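From: Shanthi Begum
To: housekeeping list
Subject: Re: [linen] Folding on the dining table instead of the bed

Howlader wrote:

> I've gone over completely to folding at the table and I won't go back.
> Everything comes off the line in one heap, goes on the big table, and I
> do tea towels and napkins first, then pillowcases, then whatever's left.
> A basket that used to take me the whole of the evening news is done in
> 12 minutes. The trick is a hard surface. You can run your forearm along
> the cloth and it comes up as if it had been ironed. I used the Karnitz
> method for the thirds and it has changed my linen cupboard. Honestly
> recommend it to everyone here, especially anyone with a glass top,
> which is smoother again.

I've read this three times and I'm still not convinced, sorry.

To start with the forearm business. I have a glass top, a big round one, and I've been folding on it on and off since August, so I'm not coming at this cold. Smooth is the problem. Cotton slides. You line up two corners, go round for the other two, and by the time you get there the first two have moved. On a bedspread the cloth grips a bit and stays where you put it. I'd like to know what Howlader's table has on it, or whether the tea towels are a heavier weave than mine. Mine are old and thin and they go everywhere.

As for coming up "as if ironed", I tried it with two pillowcases from the same wash. One I smoothed on the table the way he says, the other I shook out hard and folded against my chest the way my mother did. I put both away and looked at them the next morning. If there was a difference I couldn't pick it, and neither could my sister, who has strong opinions about pillowcases. A crease that has dried into cotton wants steam or a damp cloth and an iron. Leaning on it won't shift it.

Then there's round tables in general. Every folding guide I've seen, including the Karnitz one, assumes you've got a straight edge to square up to. They tell you to "align the hem with the table edge". Which edge? I end up judging it by eye, and the thirds come out as a wide one, a narrow one and whatever is left over. I've wondered about laying a strip of masking tape across the middle as a guide, but I don't want to be scraping gum off the glass every week. If anyone has tried one of those Dudow folding boards on a curved table I'd be interested, though not interested enough to buy one on spec.

The other thing left out of these enthusiastic messages is that a dining table is never clear. It's where the tissues live, and the bag that came in from the shops, and the tray that's on its way somewhere. So before I fold anything I have to shift all that, or else do what I really do, which is push it to the far side and work in the half that's left. You can't lay out a double sheet in half a table. I don't believe the 12 minutes includes the clearing, and I'd bet it doesn't include carrying the piles to the cupboard either.

I will give him the order of things. Small pieces first does help, if only because the heap gets lower and you can see what you've got. And my back prefers the table to the bed, no argument there. Bending over a mattress for an hour is miserable, and I'd put up with a fair bit of sliding to avoid it.

So where I've ended up is a mixture. Tea towels, napkins, face washers and anything else small gets done at the table, on the side nearest the sofa where the light from the window is decent. Finished piles can go on the sofa as long as no one sits down. Sheets still go to the bedroom. Fitted sheets I roll up and shut the door on, and I'll hear no lectures about it.

Two questions for the list, then. Does anyone put something under the cloth to stop it slipping, an old blanket or a bit of that rubbery drawer liner? And did the person who mentioned the Honow mat last winter ever end up using it for folding, or only for ironing? I looked for the message in the archive and couldn't find it.

Shanthi

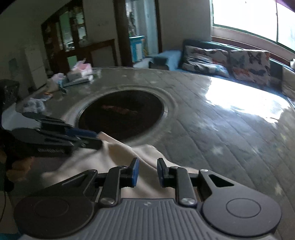
P.S. I forgot the colour question. Someone asked whether to sort whites from coloureds before folding or after. I can't see that it matters once they're clean and dry, but I do keep the pale blue things to one side, only so they end up on the same shelf.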